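Balcony railings at the Lidis, and what I found when I asked

Travel Talk > Hotels and Resorts > Safety

pelicanbrief
Posted June 13, 2024

We're booked for five nights in September at the Lidis, ninth floor, with a four-year-old who regards every railing as a personal invitation. I emailed to ask how high the balcony rails are. The reply said the rails "meet all requirements" and offered me 15 minutes in the sauna. I wrote again. The second reply thanked me for my interest in the sauna.

Has anyone stayed there with small kids and come home with a number?

tollbooth_ted
We did the Lidis last year. No number, sorry, but the rail came up past my belt and I'm an average sort of man. What bothered me was the furniture. There's a little table out there that is basically a step stool with ambitions. We dragged it inside on day one and housekeeping lovingly put it back every morning.

marguerite_k
Ask for a low floor. Problem solved, and you won't wait for the elevator.

pelicanbrief
The low floors are over the nightclub. I did look.

Howard Haworth
I put in railings for a living before my knees retired. Height is what everybody asks about, and it's half the story. Ask about the gap between the uprights, and whether there's a crossbar partway up. A crossbar is a ladder to a four-year-old. Then ask how the posts are fastened, because I've seen gorgeous rails held on by optimism.

marguerite_k
With respect, Howard, a hotel front desk is not going to know how the posts are fastened. They barely know when breakfast is.

Howard Haworth
They have a maintenance man. Ask for him.
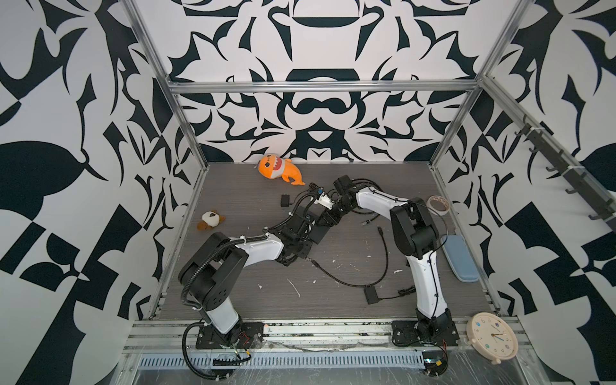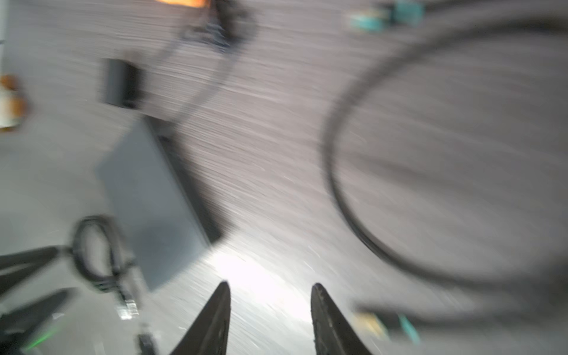
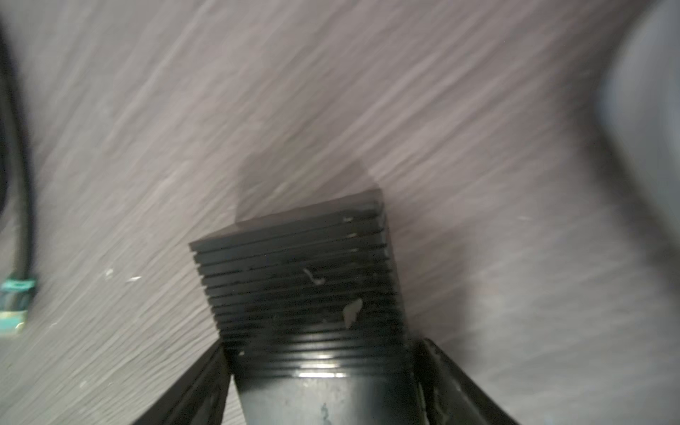

When you get the maintenance man, make him talk about where each post meets the floor. I want a proper plate there, bolted down, same as the black base bolted near the front left in my first picture. A post that just disappears into a blob of caulk tells you nothing. Once you're in the room, put a hand on the rail and lean gently, with your feet well back. If it moves, go downstairs and change rooms. Don't let them send somebody up with a screwdriver.

tollbooth_ted
"Held on by optimism" describes most of my house.

sandbar_sue
I'm going to be the unpopular one. We've taken three kids to beach hotels every summer and our system is that the balcony door stays locked. Adults out there after bedtime, end of rule. All this leaning on rails is fine but your kid isn't going to wait while you interview the staff.

pelicanbrief
Sue, I like the rule. My concern is the lock. At the Yakubu last year the door latch was down at his elbow height and he had it figured out before we'd unpacked.

sandbar_sue
Then bring a travel lock. They weigh nothing.

marguerite_k
Some of those don't work on sliders. We bought one for the Skendevmont and it fit every door in the suite except the one that mattered. It's now guarding our pantry.

Howard Haworth
Sue's right about the lock and I never said otherwise. Do both. You lock the door for the kid, and you check the rail for the grown-up holding a drink at midnight.

sandbar_sue
I feel that was aimed at someone.

kutasia_regular
Not what you asked, but the Kutasia down the road has ground-floor family rooms with a patio. The beds are terrible. We paid $244 a night and I could feel each spring as an individual. The kids slept great and there was nothing to fall off.

tollbooth_ted
Second the Kutasia. Second the springs.

pelicanbrief
Update: I called and asked for maintenance, as instructed. I got a very patient man who knew exactly what I was talking about. Uprights only, no crossbar, posts bolted through plates. He's going to measure the height and call me back. He also said he'd take the table out himself and leave housekeeping a note.

marguerite_k
They'll put it back.

pelicanbrief
I know. I'm still going to ask about the beds at the Kutasia before the cancellation date.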